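Week 4: Linings, compartments and the art of the small box

Notes to go with the Wednesday session. Please read them before you come, and bring something from home that has an inside worth looking at (a pencil tin, a sewing box, a spectacle case, anything you like).

1. Why start with the inside?

Last week we talked about carcass and lid, and most of you drew lovely outsides. This week I want you to turn the whole thing round and begin with the contents! A box maker who knows what is going in can settle nearly every other measurement from there. Encarnación Olmedo taught me this when I was new at the Drikholm workshop. She would put a heap of objects on the bench and not let us pick up a ruler until we had sorted them into families: flat things, long things, things that tangle, things that scratch their neighbours.

Try the same with jewellery and you soon see why the insides look as they do. Rings are small and roll about, so they want gripping. Chains tangle, so they want hanging. Brooches have pins, so they want a flat floor and some room. Bangles simply want height, and they are the reason so many good boxes end up deeper than their makers first planned. 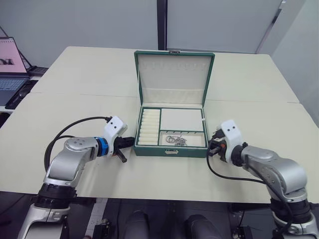

Fig. 4.1 Jewellery box with ring rolls, open compartment and fitted lid.

2. Three ways to hold a small object

Grip. The padded roll is a beautifully simple idea. Two soft cylinders are set side by side and the ring is pushed into the gap. The wadding has to be firm enough to spring back, and the covering needs a little give. If you make your own, cut the covering on the bias and roll it tightly round the core. My first set went flat within a month as I had been mean with the stuffing.

Hang. Hooks, loops and bars all work, but look at the drop beneath them. A long chain hung from a short lid will fold up at the bottom and knot itself anyway. Some makers add a pocket below to catch the ends, and I think that is one of the cleverest small things in the whole craft.

Rest. A plain lined floor sounds dull, and yet it gets more use than anything else in the box. Leave at least one. People's belongings change over the years, and a box divided down to the last corner only suits the person it was made for on the day it was made.

3. Choosing a lining

Velvet and its relatives have a pile, which means they have a direction. Stroke your sample both ways and mark the back with a chalk arrow before cutting. If two neighbouring panels run different ways they will look like two different colours, and you will see it every single time you lift the lid. (I still own that box.)

Pale linings show off dark stones and make small things easy to find. They also show dust and every slip of the glue brush. Dark linings forgive far more, so I'd suggest one for a first attempt.

For the padding under the lining, thin felt is enough for walls and dividers. Save the thicker wadding for the lid, where a bit of plumpness looks generous and doesn't steal room from the contents.
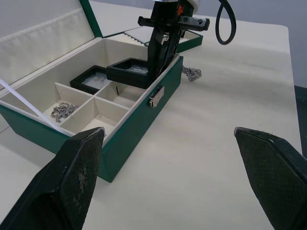
4. Dividers

Work in this order:

Cut the long divider first and test it dry.
Mark the cross pieces from the divider itself. Don't trust your drawing.
Cover each piece before fitting, and allow for two thicknesses of cloth at every joint. This is the step everyone forgets, me included.
Push the pieces home without glue and close the lid. If it closes sweetly, take them out and glue.

Munther Srour, who is joining us for the second half, makes his dividers a hair too tight and sands them back after a night in the workshop. It's slower, but his never rattle.

5. For next time

Draw the inside of one box at full size, seen from above, with the contents pencilled in. Then write a few lines on what the maker expected you to keep there and what you would put in it instead. The chapter on fitted interiors in Boutros is short and full of good diagrams, and there are two copies on the shelf by the door.

Cloth samples are in the Stavum drawers. Help yourselves, and put the long offcuts back in the top one please.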